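Kisdale Reading Room – Questions and Answers

Who can become a member?
Everybody who lives or works in Kisdale. Persons under 18 need the signature of a parent. The membership costs nothing, but we ask for a proof of address which is not older than 3 months.

How many books can I borrow?
Up to 12 at the same time, for a period of three weeks. You can extend the loan two times, by telephone or at the desk, if no other member has reserved the book.

Can I print or copy documents?
Yes. The copier stands next to the newspapers and takes coins only. Please bring your own paper if you need a special size or colour. For a big quantity, ask Przemysław Walczak in the morning, when it is more quiet.

Where do I leave my application form?
Put it in the tray on the table, one form for each person. We read the forms every Sunday evening and the card is ready two days later – you will receive a message.

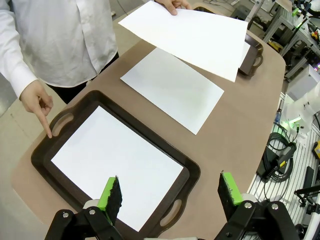

I have lost my card. What must I do?
Tell us as soon as possible, so we can block it. The first new card is free, and after this each one costs 2 pounds.

Do you accept donated books?
We accept novels and children's books in good condition. We cannot take encyclopaedias or school books, because our shelves are already full. For a bigger collection please speak first with Américo Mendes.

Is there a place to study?
There are desks on the upper floor. You cannot reserve them, and in April, before the examinations, they are usually full by ten o'clock.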